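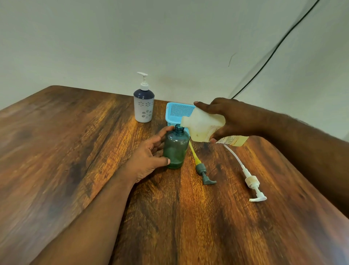
Search articles, recipes, people
Go

The Soap Makers of Modilton

Hüsnü Gündoğdu rents the back half of a former tire shop on the east side of Modilton. He makes liquid hand soap there, in batches of 104 gallons, and sells nearly all of it within an hour's drive. The label says Aksoy, which was his grandmother's name.

He started with bar soap, like most small makers do. Bars are easy to cut and ship, but they need weeks on a rack to cure. Liquid soap is made with potassium hydroxide in place of sodium hydroxide, and it can be sold much sooner. It is also harder to get right. Too much water and it pours like milk. Too little and it clogs the pump.

"I threw out 3 batches the first April," Gündoğdu said. "One of them smelled like a wet dog."

His main buyer is Lotport, a refill store run by Abílio Nogueira. Customers bring their own bottles and pay by the ounce. Nogueira keeps 10 soaps on tap and changes two of them each season. Unscented sells best, then lemon. Lavender used to do well and now mostly sits.

Nogueira does not ask people to buy a special bottle. He does ask them to rinse the old one and let it dry, pump included, before filling it again. Old soap left in the tube can thicken and jam the spring.

Gündoğdu has been asked to supply Prumby, a chain of small hotels that wants 1,000 bottles to begin with. He has not said yes. He would need a second kettle and someone to help with filling, and the landlord wants to talk about the drains first.

We use cookies to improve your visit. Accept / Manage settings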